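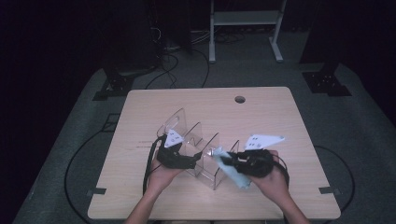
Melati Liem has been building a pair of hand-held grippers at the Parolano shared workshop since August, and she would like them to wipe down clear plastic. "I could have picked a brick," she says. "I like bricks." The cloth is light blue, pinched in the right-hand jaw, and the acrylic stand is so clear that she sometimes misses it.

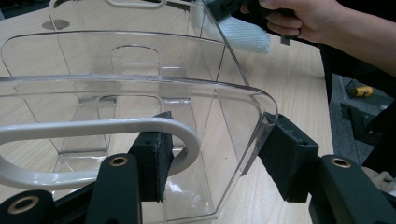
Photo: Yoga Entili / Parolano

The foam pads came late. An earlier version, which she named Gunawan, had bare fingers and slid off everything. "It had the grip of a wet fish and less ambition," she says. She glued in foam, ran 20 tries with a storage box, and dropped it 7 times. She regards this as a triumph.

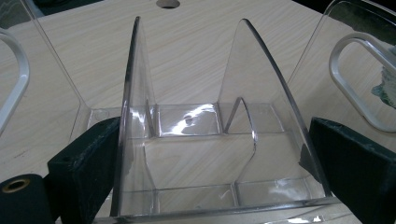
Entili, who shares the bench and the blame, handles the wiring. He spent $80 on cable in one month and still never has the right length. "Melati wanted tidy," he says. "I wanted it to turn on. We compromised on neither."

The current version is called Akow. So far it has cost them $200, counting the cable and leaving out the coffee.

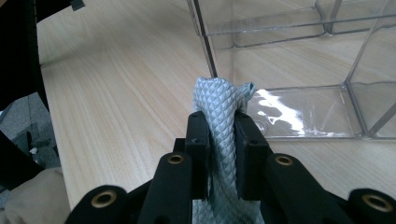
Can a beginner build one of these at home?

Liem thinks so, given a free weekend and some patience with small screws. She suggests making one finger first and living with it for a while before you make the rest.

Entili wants to start on the motors next. Liem wants her half of the bench back.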